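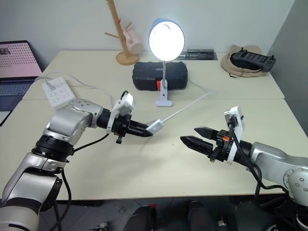

Robichaud, May 8, 2026

Chapter 7
A Morning at the Open Day

Before we study joints, grippers and control, it is useful to stand in front of a working table and look. The open day of the Serell laboratory gives students this chance. Our group was received by Carter Lemieux, who works with the two-arm station. He asked us to leave our bags at the door and to keep behind the yellow line.

The task that morning was a desk lamp. One gripper held the lamp by its stem, and the other stayed open on the opposite side. The lamp was lit, with its white cable lying over the table. For a person such a task is nothing special. For a machine it is difficult – a cable bends in a new way each time, and a thin stem gives the fingers little to hold.

Mr. Lemieux told us that his team had recorded 500 trials with household objects, and that each visit lasts 60 minutes so the arms can rest between groups. A student asked which arm is the "main" one. He answered that it depends on the task, and we return to this question in Section 7.2.

While you read this chapter, keep three words in mind: reach, grasp and hold. We begin with reach.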